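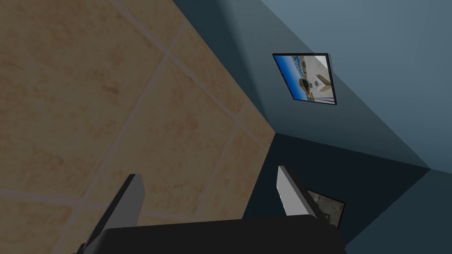
Speaker notes: "Which Way Is the Floor?"
Slot is 20 minutes including questions. Aim to stop talking at 16.

OPENING

Say hello. Say the title. Don't explain the title yet, people like having something to be annoyed about.

Then: "I work on the planner at Dunley. For most of last year my job was to tell a simulated arm where things were, and its job was to disagree with me."

Wait for the laugh. If there's no laugh, move on at the same speed.

What the talk covers: a wrist camera, a planner that trusted it too much, and the frame tree in between. The planner is called Furkbridge. It was named before I got there and I've stopped asking.

THE VIEW FROM THE WRIST

Put the wrist view up and leave it up. Let them tilt their heads.

Point to make: we all debug from the nice camera, the one parked in the corner of the sim with the floor at the bottom like a civilized person. The policy never sees that camera. It sees tiles running off on a diagonal, a wall, a picture on the wall leaning over, and its own two fingers. If you want to know why it did something dumb, look at what it was looking at.

Fingers are open, nothing between them. Good pose to talk about, no object to argue over. Every pixel in there is either room or gripper, and the software has to know which. Ours did not.

BUG ONE: THE FINGERS ARE FURNITURE

The self-filter is supposed to cut the gripper out of the depth cloud before the planner sees it. Ours used finger geometry from an older hand. Newer fingers are longer. So the tips survived the filter, went into the collision map, and followed the arm everywhere.

Result: planner reports start state in collision. Arm refuses to move. We raise the padding. Arm still refuses. Somebody (me) turns off the start-state check. Arm moves very well, through the table.

Slow down here. The lesson is that the planner was right the whole time. It said it was touching something and it was correct, it was touching itself.

Fix was one line in the robot description. Finding the line took 6 days. Don't make a joke about the ratio, every talk has that joke.

BUG TWO: UP

Now explain the title.

The segmentation model came from Tonarex with upright training images. Floors at the bottom, walls on the sides. Roll the wrist and it starts calling the wall "floor" with tremendous confidence. Flat color, no texture, long straight edge: looks like a floor to a model that has never tipped its head.

Things we tried, in order:
Rolling the image upright before inference. Works, until the black corners you get from rotating become their own class of obstacle.
Random roll in training. Should have been first.
Fitting planes in the depth data and checking each normal against gravity through the arm's own kinematics. Boring, and it's what shipped.

Somebody will ask why we bothered with the learned part if the joint encoders already tell you where up is. Fair question. The planes don't know a mat from a tray. Say that, and don't get defensive like last time.

BUG THREE: THE WALL ART

Keep this short, it's the crowd pleaser and it eats time.

Sim rooms have framed pictures on the walls. A picture of a harbor contains a harbor. The detector found a small yellow vehicle and gave it a 3D pose, and the task planner added it to the list of things it might pick up.

The frame check we added is crude: if a detection lies flat on a large vertical plane, it doesn't get to be an object. Yes, this breaks for light switches. We have no light switch tasks. January's problem.

NUMBERS

One slide. We replayed 3,000 logged sim starts after the fixes. Don't read out the table. Mention only the false start-state collisions, which went away, and the timeouts, which didn't. The timeouts are why there's a second talk in the Kanagaratnam room after lunch. Plug it.

TOOLING

What I'd ask people to take home: log the wrist image next to the collision map, same timestamp, same viewer. Ours lived in two tools with two clocks. Once they were side by side, bug one was visible to an intern with a sandwich.

Also print the frame name on every transform. Long names. Ugly names. "tool" is a wish.

IF THE DEMO WON'T LOAD

Use the recorded one. It's on the desktop, in the folder called "old". Don't open "old_2".

QUESTIONS

Likely ones: does this carry to the real arm (partly, real depth is worse near shiny things, slide 16 in backup). Will we release the filter (asked, waiting). Why Furkbridge (no idea, see above).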